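Residents' Newsletter
Nov 12, 2018

Painting over the winter: what to do before you open the tin

Several tenants at Onosberg Court have asked whether they may redecorate this winter. You may, and you don't need written permission for ordinary wall paint. You do need it for wallpaper, for tiles and for anything on the outside of the building, front doors included. The form for those is at the office and Vasiliki Drakos will deal with it within 14 days of getting it.

Most of the trouble we see with home painting comes from the wall underneath. Flats on the north side get condensation from November onwards, and paint put on over a damp or greasy wall will lift by spring. Wash the wall with sugar soap, rinse it, and leave it overnight with the heating on low. If there are black spots in the corners, treat them with a mould wash first. If they come back within a fortnight, stop and ring the repairs line, as there may be a leak or a blocked vent.

Fill small holes with ordinary filler and sand them flat. Old picture hooks can be pulled out with pliers. In the older flats the plaster is soft, so go gently or you will bring out a lump the size of an egg.

Pale blues and greens have been popular in the flats that have changed hands this year. They look different on each wall of a room, so try a patch on two walls before you buy the full amount. Look at it once in the morning and again with the lamps on.

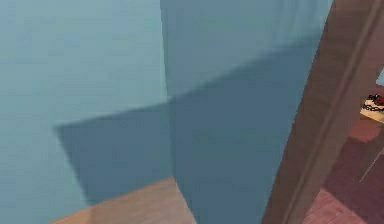

Do I have to paint the walls white again when I move out?
Only if the colour is very dark. Pale and middling shades can stay as they are, provided the paint is in fair condition and the woodwork has been kept clean.

Paint can be had from Polák on the corner, who give our tenants a discount if you show your rent card. They mix to order but won't take mixed tins back, so measure up first. Clarnero is the make the office uses for the stairwells and it covers well in two coats. Let the first coat dry fully before starting the second, even if the tin says you can go sooner. In cold weather it takes longer than the label says.

Keep a window open a little while you work and for the rest of that day. Please do not wash brushes out in the landing sinks. The drain on the second floor had to be cleared again last month and the bill comes out of the shared fund, which now stands at £2,371. Leftover paint can go in the locked store behind the bins. Ask Henk Van Loon for the key.

Once the walls are done, leave them for 7 days before hanging anything. Light pictures can go up on adhesive strips, but follow the weight limit on the packet and press each strip firmly for as long as it says. For heavier frames use a proper screw and plug. Don't drill straight above or below a socket or light switch, where the cables usually run. The office has a Weltell cable detector that you can borrow for the day against a £50 deposit.

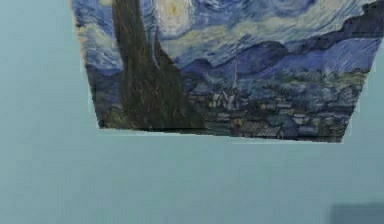 Van Gogh's "The Starry Night" on a pale blue-teal wall.

The office also has dust sheets, two stepladders and a long roller pole. These are free to borrow but must be back by the next evening. Put your name and flat number in the book when you take them. One of the dust sheets has been missing since the summer, so if it is in your cupboard, please bring it down.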